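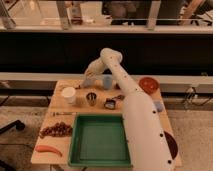

Arm cell walk-round, pre-purchase – Purkwood site
Checked by: Rhydian Mathias
Month: January

1. Table board level, no rocking – OK

2. Arm reach over full table – OK, but lower arm sits right over the tray side when working at the back. Want a wider board on cell 2. Get price from Bovell.

3. Test items present – OK. Tray, cups, grapes, plates all there. Replacement set 30, put under consumables not equipment.

4. Cables clear of arm – COMMENT. Bundle hanging in a loop by the rail, right side. Needs clips or a proper guide. Cheap, do it now, dont wait for the budget round.

5. Floor – COMMENT. Carpet. Siltero quote assumes hard floor so ask them again before anyone signs.

6. Guarding – FAIL for quote purposes. Monti left it off completely. Their 1,510 is mount and controller shelf only. Not comparing like with like.

7. E-stop reachable from both sides – not tested, had to leave. Redo before order goes in.

8. Glass shelf behind cell – COMMENT. Bottle standing on it. Shelf to be kept clear, add to daily check.

9. Spare gripper fingers – none in the quote. Add 2 sets. Lead time 8 weeks acording to Bovell so order with the arm.

Result: hold the PO. Items 5, 6 and 7 to close first – rest can go through as extras.

RM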